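Kitchen automation at Skevero

Kitchen automation at Skevero is the use of robot arms for the fetching, sorting and putting away that used to fill most of a kitchen hand's shift. I've worked there for nine years, so I'm writing this entry partly from memory (and partly from Yasir Mohmand's shift notes, which are much tidier than mine!). The first arm, a Firadon, went in during May, and practice runs are done on a white table with play food.

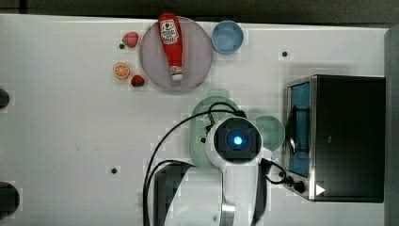
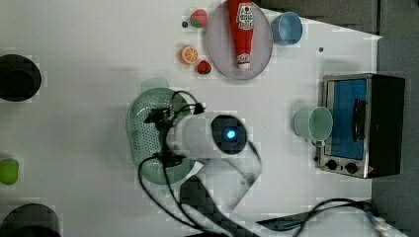
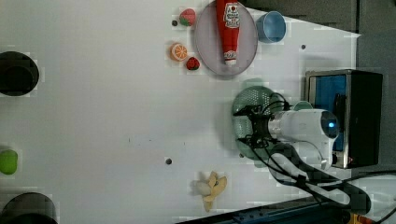

A ketchup bottle on a plate, an orange slice and two strawberries, in all three.

The biggest change for us was the job itself. Three of us moved from the dish line to what the company calls "cell lead," meaning you lay out the items, watch the run and write down whatever went wrong. My wrists are happier, but I do miss the talking – the dish line was loud and we knew everybody's business. Pay went up a little after the training course, which takes 70 hours and is held over at the Kariuki building. Some people loved it and some asked to go back to prep, and both were allowed. Shift swaps are still done on paper.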